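Remaking Cladis: what happens when everybody knows the ending

Media Production, second-year group project report
Group: Anikó Magyar, Rok Radonjić, Valdis Pärn, Anikó Hajdu

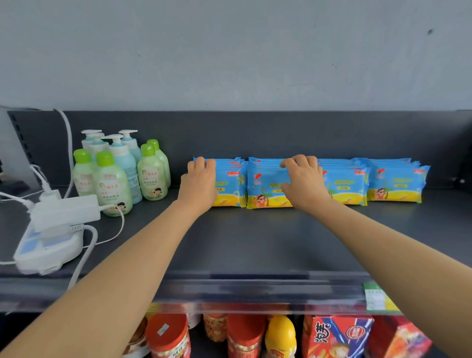
Fig. 1. Stacks of wipe packs on a dark grey shop shelf, with both hands on them.

1. What we set out to do

Our brief was to take an existing story and adapt it for the screen, then report on what the adaptation did to it. Most groups chose fairy tales, which are free and have few surviving fans. We chose Cladis, a student-made adventure serial shot in Titwood and shown in ten-minute parts at the film society, where it is still spoken of with a respect that its special effects do not entirely explain.

The original follows a masked thief who takes a job in a supermarket in order to rob it and slowly becomes good at the job. He never speaks and never removes the mask, and his manager never brings it up. Jenő Hegedűs, who wrote and directed it, let us use the characters on condition that we did not ask him to be in it. He then asked twice whether there was a part.

2. The script

Anikó Magyar wrote the first draft, in which the thief is given a childhood. It ran to 30 pages, of which 18 were the childhood. Rok pointed out that our film had to last no longer than a quarter of an hour and that we did not know any children.

The second draft dealt with the past in a single line, spoken by the manager, Indach: "You've done this before, haven't you?" We were very pleased with this line. Half of our test audience took it to mean robbery and the other half took it to mean shelf stacking, and we wrote in our notes that this was deliberate.

The larger argument was over the mask. In the original it stays on to the end, partly for reasons of character and partly, Jenő admits, because three different people played the thief depending on who had lectures. We had one actor, Valdis, who was available all term and wished his face to be seen. The group voted and it was a draw, so we agreed that the mask would come off in the last shot, with Valdis facing away from the camera. Valdis has asked for it to be recorded that he does not regard this as a compromise.

3. Casting and rehearsal

Anikó Hajdu played Indach. Having two Anikós in a group of four made the call sheets harder to read than they needed to be, and on the first Sunday both of them turned up in costume for the same part. After that we used surnames, which made rehearsals sound like a boarding school.

We rehearsed the fight in the stockroom for most of June. It is a short fight. In the original it was done with brooms and speeded up afterwards, and looks it, and people love it. Ours was carefully worked out move by move and looks like two people being considerate to each other in a narrow space. Radonjić edited it four ways. The version in the finished film is mostly the sound of it, heard from the other side of a door.

4. Screening and response

We showed the film to the society and handed out a form afterwards. Our favourite comment was "Good, but why?", which we have on the wall. The least useful was a drawing.

The forms fell into two groups. Those who had never seen the original liked the thief, liked Indach and wanted to know what he was planning to steal. Those who knew it by heart wanted to know why we had changed Antal, the security guard, from a coward into a man with a bad knee. We had thought of this as a small kindness to Antal. It took up more of the discussion afterwards than every other subject put together, and one person had brought notes.

A short clip put online by Pärn has been watched 1000 times. We would like to present this as evidence of wider interest, but his mother has been very supportive.

5. What we would change

The mask should have stayed on. Three of us now think so, and the fourth has written a separate appendix.

We also spent too long fixing things in the original that were not faults to the people who loved it. The silent manager, the brooms and the cowardly guard were all on our first list of problems. By the time of the screening it was plain that this list was a fair summary of why anybody still watched it. If we did it again, we would show the script to a few of the old audience before filming, and try to be polite about what they said.

Sound needs more time than we gave it. The fridges can be heard in every scene, including the one in the park.

Jenő Hegedűs came to the screening and sat at the back. He told us he had enjoyed it, and that Antal would never have had a bad knee. He is now writing a sequel and has asked whether Valdis is free in the autumn, with the mask on.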